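Melline @mellinemends
OK, I've been threatening to do this for ages. A thread on line drying, from someone who grew up with a dryer in every house and gave hers away. Long one, put the kettle on!

1/ Background: we moved to Estbridge with a dryer that screamed like a kettle. The repair quote was $700. I said no thank you, bought 12 metres of cord from the hardware store and strung it across the back porch. Best decision I've made in this house and I include the purple door.

2/ First thing I got wrong was the height. I put the line where I could reach it, which felt sensible until I hung a queen sheet and it mopped the porch. Put it higher than you think and stand on a step. A prop pole works too — mine is an old paddle.

3/ Wind beats sun. I didn't believe this for the whole first year! A grey breezy morning will dry jeans before a hot still afternoon will. If the neighbour's flag is moving, I'm washing.

4/ Shake everything. Really crack it, like you're trying to scare a bird. T-shirts, pillowcases, undies, all of it. I haven't ironed a pillowcase since we moved.

5/ Shirts go upside down, pegged at the side seams near the hem. The marks end up where you tuck them in. My neighbour Adoración Pastor taught me that over the fence, and she was very polite about the state of my shoulders up to then.

6/ Adoración also hangs by colour. I thought this was just for looks (it does look fantastic, her whole yard is like a paint chart) but it means she folds straight into piles for each person because everybody in that family has a colour. Her husband is green. He has accepted it.

7/ Dark things inside out, and in the shade if you've got any. I had a navy cardigan go a sort of sad plum across the shoulders one August. Still wear it, but only to the compost.

8/ Towels! The one thing people always ask me about. Yes, they come off the line stiff. Half the detergent, no softener at all, snap them hard before they go up and again when they come down. The crunch goes after one shower and they soak up so much more water. I'm a convert. I like the crunch now.

9/ No room outside? Wire hangers and pegs get you a long way. Fold a hand towel over the hanger, hook it on the shower rail or a door, and you've got a drying rack that cost nothing. The cream one with the teal band and the squiggly teal drawing is my favourite towel in the house. I've decided the squiggle has an eye.

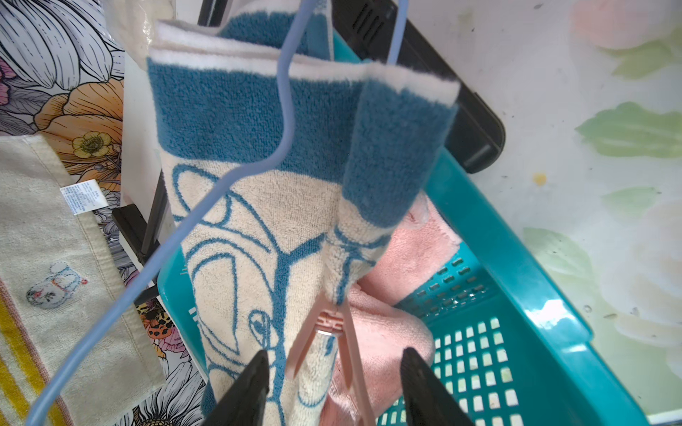
10/ Indoor drying in winter. We get real winter here, the kind where a shirt can stand up by itself. So: rack near the bathroom fan, one load at a time, a hand's width between things. Two loads at once and the windows weep and everything smells like a hockey bag.

11/ You CAN dry outside below zero, by the way. The ice goes off into the air on a dry windy day and the sheets smell unbelievable. Finish them inside for an hour. Wear the thin gloves under the rubber gloves or you'll regret it by the second pillowcase.

12/ Pegs. I have opinions. Plastic ones are kind to pale fabric and come in nice colours but the sun gets them in the end. Wooden ones grip better for me and go grey. Take them in at night, whichever you have. I leave a bag of 50 by the back door and somehow there are always fewer in it. I blame the dog.

13/ Don't peg knits. Flat on a towel, on a table, turn once. I learned this with a sweater from the Dirkstead wool fair that now fits a giraffe.

14/ Socks: hang by the toe, in pairs, as you go. It's dull for two minutes and then you never have to match a sock again. I know how smug that sounds, I'm enjoying it.

15/ Bugs. Check the fitted sheets. Check the corners of the fitted sheets. I won't be expanding on this.

16/ Somebody's going to ask about pollen so: yes, in the bad weeks I go back to the indoor rack for bedding and only put work clothes and rags out. My eyes thank me.

17/ That's most of what I know. Next up is getting a second line along the fence, and Adoración says I can borrow her post digger if I return it clean this time. Tell me your peg opinions, I want all of them!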